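Speaker notes, session 3: Television personalities and their product lines
Speaker: Beril Akbulut

Good morning, and thank you for joining us. My remarks concern licensing agreements between reality television performers and consumer brands. I will use the Wandari fragrance line as the main case.

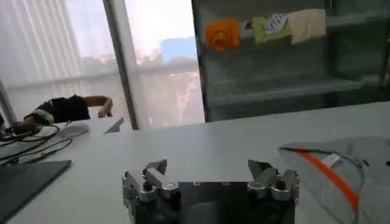
The Wandari agreement ran for two seasons — the same term as the performer's contract with the show. Of 293 retail orders placed at launch, some 32 were canceled after the finale aired. Pause for questions before moving to Cledari.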